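Jereck Block Set with Maple-Look Board

Home > Tabletop Play > Boards and Blocks

Price: 169 for board and blocks together. Blocks alone are on the Spares page, because blocks roll under sofas and sofas do not give them back.

We have been selling wooden shapes at Mernell long enough to know what people want from them. They want the colors to be the colors. Red should be red, with no coral or "autumn brick" about it. The Jereck set comes in red, blue, green and yellow, and if you ask a four-year-old to hand you the blue one, you will get the blue one, or at least a clear refusal.

The shapes

You get cubes with softened corners, cylinders and five-pointed stars, all thick enough to stand up on their own. The star is everybody's favorite and the worst building block ever devised. It will stand upright quite happily. It will then decline to have anything put on top of it. We considered dropping it from the set in June and received letters.

Faces are left with a slight texture, which helps small hands and also hides the first 500 or so arguments with a table leg. The color goes on in thin coats. It will wear at the corners eventually, and we think it looks better when it does.

The board

Light-colored wood with a pale grain, made of several planks glued together. You will be able to find the seams if you go looking, and people do write to us having gone looking. They are meant to be there. One wide plank would cost more and would curl up like a slice of old toast by its second winter.

No two boards have the same grain. Some are nearly plain, others have wavy brown lines and darker streaks, and we don't take requests. Arnulfo Lozano, who packs the orders, does not take them either, although he has been offered cake.

Lay the board flat on a bench or table. It has no feet, clips, handles or app.

Care

Wipe with a damp cloth, then a dry one. Leave the dishwasher out of it. A little plain mineral oil on the board twice a year keeps it from looking thirsty. Don't oil the blocks unless you want to spend an afternoon picking them up.

Which set do I need?

Jereck: the one on this page. Small blocks, one board.
Llanos: same blocks, no board, cloth bag.
Stisisent: bigger blocks, bigger board, bigger box. Measure your shelf first.

Shipping and returns

Orders go out in two working days. The board travels flat with card on both faces. Returns are fine within the month if all the shapes come back, stars included.

Last batch was 1,000 sets and the next one is the same size. When they're gone, the button below turns gray until we've made more.
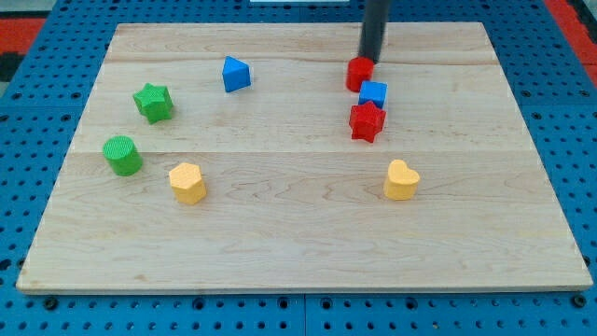
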